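Kitchen > Care & Cleaning > Cutting Boards

Bring a Tired Wooden Cutting Board Back to Life

I love a wooden board, and I get a little too excited about fixing up sad ones!

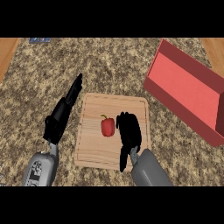

A pale board with rounded corners on a speckled granite counter.

Start with a good scrub. Sprinkle coarse salt over the whole face, cut a lemon in half and rub it around, cut side down, squeezing as you go. Leave it for 6 minutes, then scrape off the gray slush (so satisfying) and rinse with hot water. Wipe both sides and stand the board on its edge overnight. Please don't lay it flat to dry. I did that with my first one and it rocked like a boat ever after.

Next day, sand with the grain. I use 200 grit for the knife marks and finish with 400. If the surface turns fuzzy after you wipe it down, let it dry and go over it again with the finer paper, very lightly.

Now the oil, my favorite part! Food-grade mineral oil, warmed by standing the bottle in a bowl of hot water. Pour on more than you think you need, push it around with a folded rag, and do the edges and the end grain too, which will drink it up like crazy. Wait a few hours, wipe, repeat. Skip olive oil, it goes rancid and you'll smell it in your strawberries.

Onion smell that won't budge? Kirsty Pearce wrote in to suggest a paste of baking soda and water, left on while you do the dishes. I tried it on my garlic board and wow, big difference.

I re-oil mine every month in winter, when the heating is on and everything dries out, and whenever water stops beading the rest of the year. The used rag goes straight onto my salad bowls and wooden spoons.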